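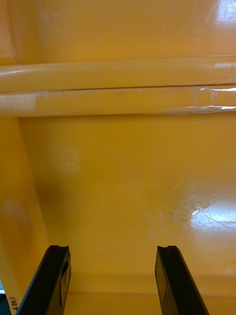
Yellow-orange molded plastic, close up

Favitz Utility Trainee Prep Kit: Review

Price paid: $47
Format: printed workbook, answer book, flash cards, online account
Publisher: Vlachopoulos
Good for: people applying for entry-level plant, substation and meter jobs who have been out of school for a while

I bought the Favitz kit when Bretwood Power opened its trainee list in October. I had applied once before and missed the cutoff on the written test, mostly on the math. This time I wanted something with enough practice problems that I could work on it at the kitchen table after my shift. I used the kit right up to the test. I paid for it myself.

What comes with it

The main workbook is a thick paperback with a glued spine. The answer book is separate and thinner. There is a stack of flash cards held with a paper band, and a card with a code for the online account. The code worked the first time. You have to make a password with a symbol in it, and the page doesn't say so until you've tried one without.

The workbook is split into math, reading, mechanical reasoning, basic electricity and a last section on the application itself. There are three full practice tests at the back.

I would have liked a spiral binding. The paperback doesn't lie flat, and when you're trying to work a problem and hold the page open you end up cracking the spine. Mine started dropping pages in the reading section.

The math section

Most of my time went here and I think it's the best part. It starts with fractions and decimals and moves up through ratios, percentages, unit conversion and simple algebra. Each topic gets a page of explanation, one worked problem and then a long set to do on your own. The explanations are short. If you never learned a topic at all, you may need a second source, but if you learned it and forgot it, the page is enough to bring it back.

The unit conversion problems are close to what I saw on the test. There is a good set on reading tables, where you look up a value and then use it in a second step. I got most of those wrong the first time through.

There are mistakes in the answer book. Two of the ratio answers are printed in the wrong order, and one algebra answer is just wrong. I wrote to Vlachopoulos through the form on their site and got a reply from Loukia Sfakianakis in customer support with a link to a corrections page. The corrections page had all of the errors I had found and several I hadn't. It should be mentioned inside the book. Print it before you start and keep it with the answers.

Mechanical reasoning

Gears, pulleys, levers, and which way will the water go. The drawings are clear and large enough to read. My complaint is that the problems stay easy too long. The first half of the section is all two-gear and one-pulley questions, and then the last few pages jump to systems with several parts and very little explanation in between. I went back over those pages more than any others in the book.

Basic electricity

This section covers voltage, current and resistance, series and parallel circuits, and a few pages on transformers. For a trainee test it's about right. If you are applying for a junior engineer post that asks for a degree or diploma, you will need a proper textbook and this kit won't help you much. The cover says "for all utility careers" and I don't think that's fair. Check the job notice for the test outline and compare it with the contents page before you buy.

Reading section

Short passages taken from made-up safety manuals and company notices, with questions after each. It's dry but so is the real thing. I did half of it and felt I didn't need the rest.

The flash cards

They cover formulas on one side and terms on the other, so the deck is really two decks printed back to back. You can't use them as question and answer cards. You see a formula, turn it over and there's an unrelated word with its meaning. I gave up and made my own with index cards. My neighbor Kamrul Sikder bought the same kit and likes the cards, so maybe it's a matter of taste, but I'd call them the weakest item in the box.

The online account

You get the three printed tests again in timed form, plus extra quizzes. The timer is useful. The math part is set to 35 minutes, and the first time I ran it I left a whole page of questions blank. By the end I was finishing with a little time to go back and check. I would not have known how slow I was from the book alone.

The account gives you a score by topic, and that told me where to spend the next week. It doesn't work well on a phone — the tables run off the side and the answer buttons sit very close together. On a laptop it's fine. Access runs for three months from the day you enter the code. If the test date hasn't been posted yet, hold off on using it.

The application section

I didn't expect much from this and it was better than I thought. It walks through reading a job notice, what documents to gather, how to list work history when your jobs weren't in the trade, and what to do if the online form times out. There's a checklist page you can tear out. I used it, and it caught that my license had my old address on it.

The interview pages are thin. There's a list of questions and not much on how to answer them. For that part I got more out of the free evening session at the Stukcombe job center. Chrysanthi Tsakiris runs it and she has you answer out loud in front of the group. It was uncomfortable and I'd go again.

How it compares

The library in Stukcombe has an older general aptitude test book that I used for my first try. It has more reading and less math, and nothing at all on electricity. It's free to borrow, so if money is tight, start there and use the practice tests on the utility's own website if it has any. Bretwood puts up a short sample test. Do that one first and last. The Favitz questions are a little harder than the sample, and I found the real test fell somewhere between the two.

How I did

I passed the written test and got a letter with an interview time. Kamrul passed too. I can't say how much of that was the kit and how much was sitting down every evening to study, but having the work laid out in order helped me keep going.

What I liked

Plenty of math practice
Timed tests that show your score by topic
The application checklist
Answers are worked out in steps, not only listed

What I didn't like

Errors in the answer book
Binding won't stay open
Flash cards printed back to back
Online part is hard to use on a phone
Cover claims more than the book covers

Should you buy it

If the test you're taking is an entry-level one with math and mechanical reasoning, yes, I think it's worth the price. If you only need the electricity section, no. I've seen used copies of the workbook for a good deal less, but the code will almost surely be used up, and the timed tests are a big part of what you're paying for.

I'd give it four out of five. With a better binding and a fixed answer book I might go higher. I'll add a note under this review after the interview.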